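Tirada de mayo: cambios de formato y reparto de puestos
Notas para la charla, no leer tal cual. 2023-04-04 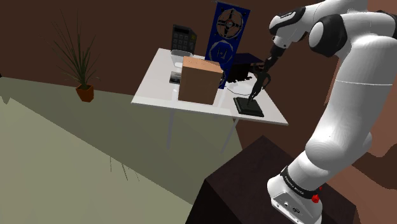

Brazo Franka Emika junto a una mesa blanca (simulación)

Saludar. Gracias a los de Besora por dejarnos la sala. Móviles en silencio, el mío también.

Empezar por lo que preguntan todos: sí, se mantiene la carabina a 50 metros. No, no hay cambio de diana. Lo repito porque ya me han parado dos veces en el aparcamiento.

Qué cambia. Antes, tandas por categoría. Ahora mezcladas, pistola y carabina en la misma línea, cada cual con su cronometraje. En Codstead lo hacen así desde hace 3 temporadas y se acaba antes de comer. Pausa aquí, que habrá murmullo.

Puestos: 17. El de la esquina no se usa, sigue con el carro estropeado. Zurdos a la izquierda del todo, que los casquillos no le caigan a nadie en el cuello (contar lo del termo si hay ambiente, si no, saltar).

Inscripciones. Se puede tirar en dos modalidades, pero no en tandas seguidas. Hace falta una tanda de descanso en medio. El año pasado Sihan Dong tiró pistola y carabina sin parar, ganó una y en la otra acabó pidiendo una silla. Me deja contarlo, se lo he preguntado.

Munición: cada uno la suya. Hay una caja de 500 del 22 en secretaría para apuros, se paga en el momento. Marca la que haya, no se admiten quejas.

Control de armas. Peso del disparador ANTES de la primera tanda, no entre tandas. Quien llegue tarde al control tira en la última si queda hueco. Banderín de seguridad puesto desde que se abre la maleta. Esto despacio y mirando a la gente.

Empates: dieces interiores, luego la última serie, luego hacia atrás serie a serie. Nada de desempate a viva voz, que se nos fue la tarde entera en Clorkow.

Clasificación por equipos, trofeo Long. Equipos de tres, al menos uno de pistola. Nombres cerrados antes del primer disparo. Si falta uno, los otros dos puntúan solo en individual. Me han pedido suplentes: este año no, ya veremos.

Plazo para apuntarse: el día 19. Por correo o en la hoja de la entrada. Letra legible por favor, el año pasdo tuvimos un Gómez que resultó ser Gámez y hubo que rehacer la lista.

Turno de preguntas. Si sale lo de la calefacción de la galería, decir que está pedido el presupuesto y seguir. Si sale el aire comprimido: va aparte, en otoño, sin fecha.

Acordarme de las hojas de inscripcion, están en la carpeta azul. Y devolver la llave.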